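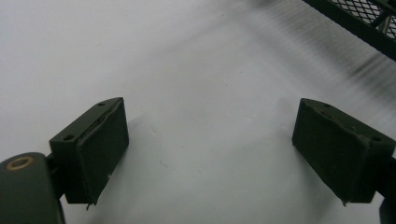 The case for paying egg farmers by contract

When eggs got expensive last winter, plenty of people assumed that farmers were getting rich. A few of them did well. Most of the growers I talk to were paid the same fee per dozen that they had been paid the year before, because they don't own the eggs. They own the barns, the debt on the barns and the manure. The hens, the feed and the price on the carton belong to the packer.

I think that arrangement can be a decent one. I also think the contracts behind it are badly written, and that the fix is simple enough to put in a state law next session.

Take Nuria Tejada, who has two barns outside Arroyo and grows for Temerix. Her contract fills 4 pages. One of them says what she is paid. The other three say what she can be asked to do, and the list keeps getting longer. Last September she was told to change her ventilation controls to a model the company prefers. She paid for the controls. Her fee did not change. When she asked what would happen if she said no, she was told that her next flock would be "reviewed," and every grower knows what that word means. A barn with no birds in it still has a mortgage payment due.

Temerix will tell you that it carries the market risk, and that is true. If egg prices fall by half, Tejada still gets her fee. She has said to me more than once that she wouldn't go back to selling on the open market, where her father lost money three years out of five. I take her at her word. Independent growers had freedom on paper and a bank manager in practice.

But market risk is only one of the risks in raising hens. There is disease, and there is the plain risk that the company stops sending birds. On both of those the contract puts the grower last. If a flock is lost, the owner of the hens may be compensated for the hens. The grower has no hens to be compensated for, and her barns can stand idle for months while they are cleaned and tested. Her fee is paid per dozen, and no birds means no dozens.
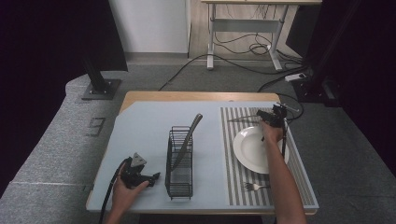 Three changes would go a long way. The first is a minimum term. A bank will not write a barn loan for a single flock, and a company that wants barns built to its own specifications should not be offering one. The contract ought to run at least as long as the loan it makes necessary.

The second is that whoever orders an upgrade helps pay for it. I would accept an even split. Rulier, a smaller packer in the next county, already does this for lighting and nest boxes, and it has a waiting list of growers. I have heard it said that Rulier can afford to be generous only while it is small. Maybe so, but splitting the cost also makes a company think about whether the upgrade is worth having, and some of the ones I have seen were not.

The third is an idle payment, set at some fraction of the normal fee, for any stretch when the barns are empty through no fault of the grower. This is the one the packers fight hardest. Marisol Quintanilla, who buys for the Gredaner stores, told me she expects it would end up on the shelf price. I expect so too. Eggs are cheap food and would still be cheap food.

There is an argument that growers should bargain for all this themselves, as adults signing a contract. I used to believe it. The trouble is that within hauling distance of most of these barns there is one packer, sometimes two. You can't shop around for a buyer when the barn is bolted to the ground and the nearest other plant is 200 miles away.

The bill that died in committee this spring had the minimum term and nothing else. Its sponsor says it will be back. I'd like to see all three in it, and I'd like the growers to be in the room when the idle payment is worked out, since they are the ones who know what an empty barn costs to keep.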